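Subject: Re: [bookgroup] Next read, plus the Sjöberg proofs
From: Frøydis Hägglund
Date: 3 Jun 2021

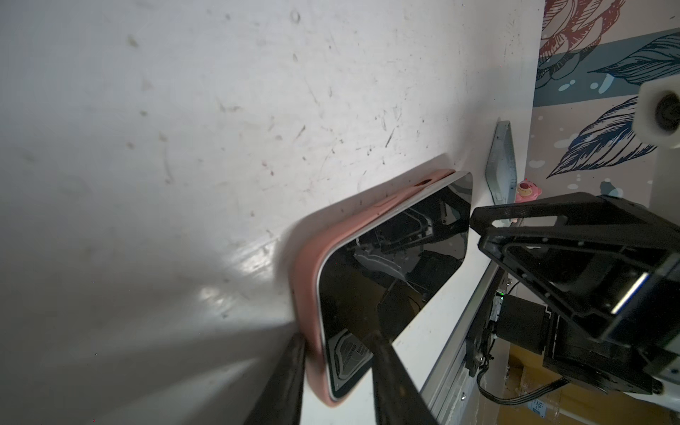 Photo: F. Hägglund

Hello all,

Quick one before I have to run, replying to Noémi's message below, sorry to everyone who gets this as a digest and has to scroll.

First, the proofs. Yes, they came. 3 copies of Plenden, not the full set we were hoping for, so it will have to be a pass-it-on arrangement again. I'll take one to the library desk tomorrow with Noémi's name on it. The second goes to whoever answers first. Third stays with me until I've finished, I'm a bit past the flood chapter and I am NOT giving it up there.

They are uncorrected proofs so please don't quote from them anywhere public, that includes your blogs. There's a note from the publisher inside the front cover saying the same. Last time somebody put half a page up and I got the email about it.

Now, what I think so far, no spoilers past part one. It's a slower book than The Salt Register and I think a better one. For those who missed the first, Sjöberg writes these family novels where not much is said out loud and then someone sells a house. This one has two sisters, Ilse and Marta, who haven't spoken since the mother's funeral, and the town (Plenden, made up, but it feels like somewhere on the Baltic coast) is about to be moved uphill because of the water. Council pays each household to go. Ilse signs, Marta won't. That's the whole of part one really and I was up until stupid o'clock with it.

What bothered me a bit — the letters. There are a lot of letters. Every third chapter is the dead mother writing to a man called Anton and I kept wanting to get back to the sisters. Noémi you said something similar about Cetenetti last year, that the diary bits felt like the author clearing her throat. Same here, though I'm told they pay off. Will report.

The translation reads well to me. A couple of places where the dialogue goes stiff, mostly when the uncle's talking, but he may be stiff in the original. If anyone has the original can you look at the row in the boatshed? In English he says "I shall not be spoken to as a lodger" and I can't tell if that's meant to be funny. I laughed.

On Noémi's other question, which to do for the next meeting. My vote is still Cetenetti, for boring reasons. It's in paperback, it's under 200 pages, the library has it in large print, and nobody has to wait for a proof to come round. Do Plenden after that when it's properly out and people can buy or borrow it like normal. I know some of you have read Cetenetti already, but it was before half the present lot joined and I'd happily read it again, the bit with the lemon growers alone.

I am less keen on the Zivico trilogy. I've tried book one twice. It's well made, I can see it is, but 1,000 pages and that's just to get them over the mountains. If we do it we should do it over winter, start in January, one volume per meeting and no guilt for dropping out. All three together come to 3,000 pages near enough never mind the appendices. The maps are lovely tho.

Oh and someone asked off list about audio. Cetenetti yes, there's a good reading of it, the narrator does the grandmother very well. Plenden not yet. Zivico only volume one, and the battle scenes are very shouty, I had to turn it down in the kitchen.

Meeting itself is same place, same time, bring a chair if it's dry because we'll be in the garden. If it's wet we do it by video and I'll send the link to this list an hour before. Please don't reply-all to the link, just click on it.

Must go. Any votes straight to the list pls so I don't have to keep a tally from three different places.

Frøydis

Noémi Barta wrote:
> Dear all,
>
> Two things from me. Did the Plenden proofs ever turn up? Frøydis, you
> thought the publisher had agreed to send us some but I haven't seen
> anything on the list since. I'd love to be near the top of the queue
> as I am away later in the month and could read it on the train.
>
> I've seen one early review, which was warm about the sisters and cool
> about the ending. I stopped reading it halfway through as it was
> starting to give things away. It did say you don't need to have read
> The Salt Register first, so newer members needn't worry.
>
> Second, we still haven't settled the next book. The ones people
> mentioned at the last meeting were:
>
> Cetenetti (short, some of us have read it, I would lead if wanted)
> Plenden (if we have enough copies)
> the Zivico trilogy, or only the first one
>
> I'm easy about it. I wasn't completely won over by Cetenetti the
> first time, I thought the diary sections held it up, but I've changed
> my mind about a few books on a second go and this could be one of
> them. The last forty pages are wonderful whatever you think of the
> rest. With Zivico my worry is the length, though my brother swears by
> it and says the second volume is where it gets going. That's a long
> way to walk before it gets going!
>
> Could we decide soon? The library wants some notice if we're asking
> them to get copies in from the other branches, and last time we left
> it so late that four of us were sharing one hardback.
>
> Also I still have somebody's copy of the short stories from the
> spring, green cover, pencil notes in the margins. The notes are very
> good. Whose is it?
>
> Best wishes,
> Noémi

PS the green one is mine, Noémi, I'd been looking for it everywhere. Keep it till the meeting. Ignore the note on the last story, I'd got the two brothers mixed up.

_______________________________________________
bookgroup mailing list
To leave the list, send a blank message with "unsubscribe" in the subject line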